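Lists > Home Appliances > Washers and Dryers > Archive

Print this message | E-mail this message

Subject: Re: Front loader stops full of water before final spin
Date: 18 April 2020

Quoting the earlier one in full because the thread got split and half of you only saw the second half.

> Hi all. Jarkico front loader, the plain white one with the knob, eight
> years old, bought new. Washes fine. Rinses fine. Then it gets to the last
> drain before the spin and just sits there humming with water up to the
> bottom of the glass. If I turn the knob to Drain Only it will sometimes
> empty and sometimes not. No error light.
>
> So far I have cleaned the filter behind the little door (one sock
> button, a lot of gray slime, nothing that looked like it would stop
> anything). Ran it empty with hot water. Drained ok that time. Did towels
> the next day and it stuck again.
>
> Shop in Rengifo wants to sell me a pump over the phone without looking
> at it. Is it the pump? I don't mind buying a pump but I don't want to buy
> a pump and then a board and then a new washer. Also is this something a
> person can do with the machine where it is, it's in a closet and the
> dryer is on top.
>
> Thanks in advance, sorry for the length

No need to be sorry, it's a better write-up than most we get. Quick answer, then the long one. It might be the pump but I would not order it yet. Drains sometimes, hums all the time, worse with towels – I'd be looking at the hose and the impeller first, and both of those are free.

Why I say so. When a drain pump on these quits for good it quits quiet, or it buzzes hard and trips the thermal inside and then goes quiet. Yours hums and keeps humming. Means it is getting power and trying to turn. So the board is doing its job as far as I can tell from here, put the board out of your mind. Board is what everybody jumps to and it's the most expensive thing in there.

Filter being clear doesn't mean much by the way. Filter sits ahead of the impeller. Stuff that is thin enough gets past it, bra wires and hair pins and those plastic tag strings off new clothes, and winds up around the impeller shaft where you don't see it unless you pull the filter all the way out and look in with a flashlight. Put a finger in (unplugged!!) and turn the impeller. Should turn in little jerks, like it's stepping over something. That is the magnet and it's normal. If it spins totally free with no jerks the impeller has come off its shaft, and that gives you exactly what you have, hum and no water moving. If it won't turn at all, something is wound up in there. If it wobbles side to side a lot, worn, and ok then you can buy the pump.

Then the hose. There's two of them and people forget the short one. Short one is the fat ribbed one from the tub down to the filter housing, and it has a ball or a flap in it on a lot of models. Lint packs around the ball. With an empty hot cycle there is not much lint loose so it drains fine. With towels there's a whole lot of lint loose and it gets sucked down on top of the ball. You see where I am going with the towels.

Long hose out the back is easier. Take it off the standpipe, stick it in a bucket lower than the machine, run Drain Only. If it gushes, your washer is fine and your standpipe or house drain is the problem. Do this one first really, should of put it at the top. Have a second bucket ready. And somebody to hold the hose, it jumps.

About the closet. You will not like it but the dryer has to come down if you need to get at the short hose, at least on the Jarkicos I have had open. Front panel comes off with the screws along the bottom and a couple behind the filter door, but the door boot has to come off its lip and there's no doing that with your arms wrapped around a machine in a closet. Two people for the dryer. Not one and a hand truck. Impeller check you can do with it right where it is, on your belly with a towel and a cookie sheet under the filter to catch water.
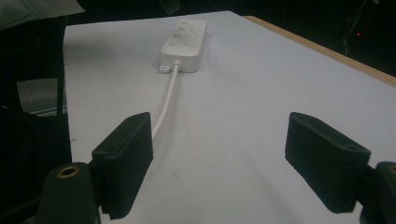
Somebody wrote me off list that the pump on that model is a known weak one and I'm wasting your time with hoses, that the Dostis replacement is better than the original and goes in with the same two screws, and that anything eight years old should just get one on principle. Fair enough on the weak one, I have heard it too. And the Dostis pump is ok, I have put in a few. But the plug is turned the other way around on it and the wires barely reach, you have to cut the tie on the harness to get slack. Not hard, only annoying if you didn't know. I still say look before you buy. A new pump behind a plugged hose will hum at you the same as the old one.

If you have a meter. Unplug the washer, pull the connector off the pump, set the meter to ohms on the 200 range and put a probe on each terminal. Some number that's not zero and not open and you are most likely ok. Open (the meter shows the same as when the probes are touching nothing) the winding is gone, buy the pump. Dead short, same. Don't get hung up on the exact reading, it moves around with temperature and whatever, and the sheet for your model may say something different from mine anyways. Use the sheet. It's folded up in a plastic bag stapled or taped inside the front panel, down low. If someone's been in there before you it may be gone.

Do not measure anything with it plugged in. I know people on here do it. I'm not going to walk anyone through it in an e-mail.

Other thing, pressure switch. Small chance. There's a thin rubber tube from the tub up to a switch or sensor near the top and if that's got gunk in it the machine thinks it is empty when it isn't, or the reverse. Normally if it thinks it's empty it would go ahead and try to spin with water in it, and yours sits and waits, so I don't think so. But while you have the top off blow through the tube gently, after you pull it off the sensor. Never with it still on the sensor, you'll kill it. Ask me how I know.

Suds also. What soap and how much. If you're filling the cap to the line that's too much for that machine, and if it's the regular stuff and not the HE kind that's way too much. Pump can't move foam. It hums away and the foam goes around and around. Half the stuck drains that come up on this list would go away with less soap, and towels are the ones people pour extra in for. Try one load of towels with 2 tablespoons, no softener. See what it does. Costs you nothing. I'd do it tonight before any of the rest.

For whoever asked last week about cycle counts – yes the Jarkico keeps one, on the versions with a display. Yours with the knob doesn't show it as far as I know. Mine has the display and reads 2,252 and still has the pump it came with, for whatever that is worth. One machine doesn't prove much. Hard water here too.

Parts, if you get that far. Eltance has the pump and the short hose both, and they'll sell you the clamp by itself, get the clamp. The factory ones are the crimp kind and you will wreck it taking it off. A worm clamp from the hardware store is fine, just don't crank on it. Order by the number off the sticker inside the door rim and not off the front of the machine, the name on the front covers several different guts. Mail is slow right now so don't take the old hose apart until the new one's in your hand unless you enjoy the laundromat, if yours is even open. Ours cut its hours way back in April.

So, order I would do it:

Less soap, one load.
Long hose in the bucket.
Filter out, finger on the impeller.
Meter on the pump.
Dryer down, front off, short hose.

Stop when you find it. If you get to the end and it's all clean and the pump reads good and it turns in jerks like it should, write back with what the sheet says for your model and we'll start over. Might be the wiring between board and pump, there's a spot where the harness goes over the edge of the base that rubs. Seen it on one, the wire was down to a couple strands and would carry enough to hum and not much else. Wiggle it and look for green or a flat spot on the insulation. Again, unplugged.

On getting the water out in the meantime. Don't just open the filter with a tub full, there's more in there than you think and it doesn't stop once it starts. There should be a skinny little drain tube next to the filter with a plug in the end. Pull it out, point it in a pie pan, pull the plug, empty the pan, put the plug in, do it over. Takes forever. Put some music on. Not all of them have the tube. If yours don't, take the long hose off the standpipe and lay it on the floor in a low pan, and it'll siphon most of it out by itself if you're lucky.

And would you please let the list know what it was. We get so many of these where the person fixes it and disappears, then the next one comes along with the same washer and all we've got is guesses. Even if it's the pump and I was wrong the whole way down, post it.

Gotta run, dinner's on.

Print this message | E-mail this message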